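Putting printed tags on a small block
07/12/2019

I've stuck a lot of these square black-and-white tags on white blocks by now, and the fiddly part is always the paper! Print one for each face you want covered and leave a white margin all the way around the black square. I like a dashed gray border as a cutting guide. 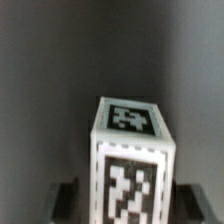
Glue sticks wrinkle, so I use Disell spray mount and wait 2 minutes before pressing down. Start at one edge, smooth toward the other (an old gift card works great), then trim whatever hangs over. Do the top face first and the sides after.
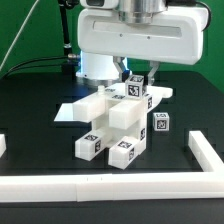
Let everything sit 40 minutes under a book. My March batch was on cheap paper and the corners curled, so now I buy the heavier Foslow sheets, 100 to a pack.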